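Jul 22, 2026

Budget day, sort of. I've been putting off the spreadsheet since June and tonight I finally sat down with it, tea going cold next to me.
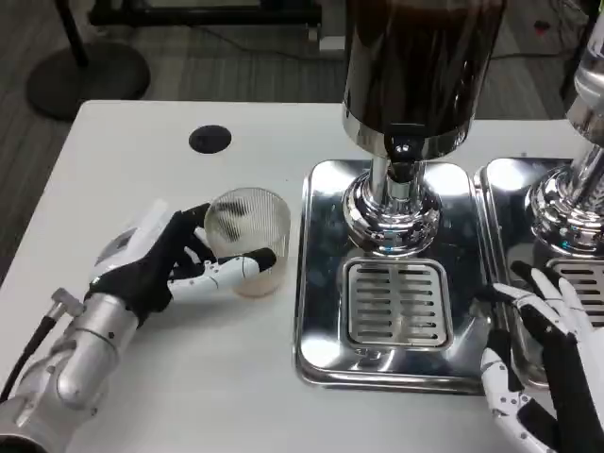 So the question is still whether we get the second pair of hands from Parkora or spend the money on spares for the pair we have. I was all for the new pair last week! Then the quote came in and shipping alone is 161 dollars, before anybody has even talked about the wrist plates. Flanis is cheaper but wants 8 weeks, and I don't want to be sitting on my own hands until fall.

What I keep forgetting is the boring stuff. Fingertips, for one. Ours spend the day on drinking glasses and I want a full set in the drawer before I buy anything shiny. Cables too (put down 800 for fingertips and cables together, probably high, I'd rather be high). And more glasses! The short ribbed ones are nice for this, the ridges give the fingers something to sit against, or that's my theory anyway. I wrote down eight of those and then felt silly about how long I'd thought about it.

The two drink dispensers stay. I looked at plainer ones on Onotine, less chrome, fewer reflections for the cameras to deal with, but that can wait for the next round.

Still no line for Nugroho's service plan. I need to call them and ask if it covers the forearms or just the hands, the page is so vague. Also ask about paying in two parts.

Bed. Spreadsheet is saved, total is still red.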